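Jestau Introduces Leva Line of Rectangular Sorting Trays for Shared Worktables

FOMMONT, 12 March 2013 -- Jestau, a maker of plastic storage goods for homes and small workshops, today announced general availability of Leva, a line of open rectangular trays intended for sorting small items on a tabletop. The line replaces the company's earlier stackable bins, which were discontinued in December.

Leva trays are molded in one piece from polypropylene. The walls are low enough that the contents can be reached from the side as well as from above, and the rim is rolled outward to give a grip when the tray is lifted full. The base is flat and has no feet. Jestau removed the feet during development after trial users reported that they caught on tablecloths and pulled the cloth out of position when a tray was slid across the table.

The trays are offered in solid colors only. Color is the primary means of identification in the system, and no labels, label holders or printed markings are supplied. Users assign a category to each color and keep to it. Jestau recommends that strongly contrasting colors be placed next to each other and that a light tray be included in every set for dark or very small items, such as screws, beads and sewing notions.

"The old bins were designed for shelves, and people were using them on tables," said Valdemar Hafstein, product manager for storage at Jestau. "They were too deep for that. You had to tip them to see what was at the bottom, and then everything slid to one end. Leva is a table product. We did not try to make it stack at full load, and we say so on the carton."

Before release, the trays were tested over 104 days in household and hobby use. Each tray was also put through 700 cycles of loading, sliding and emptying on both bare and cloth-covered surfaces. Wear was inspected at the base corners and along the rim. The corner radius was increased once as a result -- the first version collected dust and thread in a groove that a cloth could not reach.

For most sorting work Jestau suggests a single row toward the back of the table, leaving the front half clear for unsorted material. Trays may be set at a slight angle to suit the user's reach.
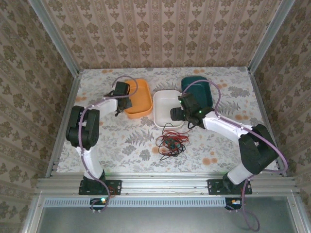
A cloth under the trays reduces noise and keeps small parts from rolling. Patterned cloth is acceptable, although a plain one makes dropped items easier to find. The cloth should lie flat, with no fold under the base of a tray.

Leva trays can be washed by hand or on the upper rack of a dishwasher. They are not intended for hot food, solvents or outdoor storage. The maximum recommended load is 4 pounds per tray.

Distribution is handled by Karamanlidis, which will stock the full color range at its Fommont warehouse. Retailers may order by single color or in mixed cartons of 40 trays. Existing accounts for the discontinued bins carry over without a new application, and unsold bins in original packaging may be returned for credit against a first Leva order. Sample trays are available to retailers on written request to the Karamanlidis trade desk.

About Jestau

Jestau designs and manufactures plastic trays, drawer inserts and small-parts containers. The company is based in Fommont.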